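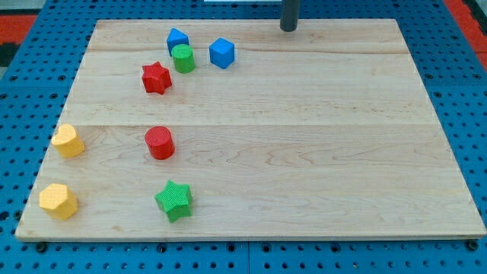

*Figure 1. Colored shape blocks on a wooden board.*

## Unit 10: Grouping and Early Classification

Students should read the Garnel handout before the session. Classification begins when a child treats two different objects as alike in one respect – color, form or size – and sets the other respects aside. Most children change the rule partway through a task, and this should be recorded without correction.

**Terms:** attribute, class, subclass, residual group

**Reading:** Course reader, pp. 36–49

Observation sheets are due at the Alero Building office by 4 p.m. in the final week of November.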